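Moisture Movement in Glued Softwood Panels Stored in Unheated Rooms
Project report, second-year materials course
5 August 2018

1. Background

Wood takes up and gives off water until it is in balance with the air. When the moisture content changes, the dimensions change with it, mainly across the grain. Movement along the grain is small enough to be ignored in most furniture. A tabletop made from planks glued edge to edge therefore gets wider and narrower over the year, while its length stays almost the same.

This project looked at how far three surface finishes slow that process down. None of them stops it. A finish changes the rate at which water vapor passes through the surface, so a well-finished panel follows the average humidity of a season and a bare panel follows the weather of the week.

2. Materials

The panels were cut from pine boards bought from the Briren yard in a single delivery. Each panel was glued up from narrow planks with a standard white wood glue, clamped overnight and planed to a common thickness. The finishes were:

Kevar oil, two coats
Odera water-based varnish, two coats
Akisitz hard wax, two coats

A fourth group was left bare as a control. Panels were finished on both faces and on all edges, with the end grain given the same number of coats as the rest. This matters because end grain passes moisture much faster than face grain, and an unsealed end can undo most of the effect of a good finish.

3. Method

All panels were conditioned in a heated room until two weighings on different days gave the same result. They were then moved to an unheated storeroom and laid flat on battens so that air could reach both faces. Width was measured with a caliper between brass pins set near the edges. Mass was taken on a bench scale. Readings were made every 7 days, starting in October, at the same hour.
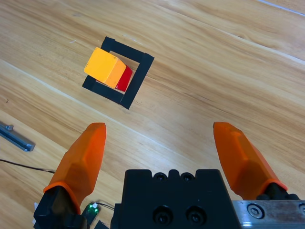
Cupping was measured separately with a straightedge and feeler gauges at the center of each panel. A panel cups when one face is wetter than the other, or when the growth rings in the planks all curve the same way. To limit the second cause, the planks were alternated, heart side up and heart side down. Two of the boards were nearly quarter-sawn and could not be alternated in any useful sense; they were used in the control group.

4. Results

Relative humidity in the storeroom rose to as much as 91 percent in the wettest week. The bare panels responded first, and by the second reading they had widened measurably. The oiled panels followed closely behind. The varnished and waxed panels lagged, with the varnish slowest of all.

By the end of the test the differences in width had narrowed. Given enough time in steady air, every panel moved toward the same moisture content regardless of finish. Mass readings showed the same pattern with less scatter and would have been sufficient by themselves.

Cupping was slight in all groups. The worst case was a waxed panel with a thin spot on its lower face - found afterward by wetting the surface and watching where it darkened.

5. Sources of error

The brass pins in one varnished panel loosened and had to be reset, so its width readings before and after that point should not be compared. The storeroom door was also opened more often than planned. The logger stood closer to the door than the panels did, and its short peaks probably overstate what the wood was exposed to.

6. Use of the results

For a tabletop in an unheated room, the choice of finish affects how fast the top moves, and the fixings still have to allow for the full seasonal range. Slotted brackets or wooden buttons are suitable. Screws driven tight through a cross rail are likely to split the top along a plank or open a glue line.

A repeat of the test should use thicker panels and run through a full heating season, with the logger placed between the battens.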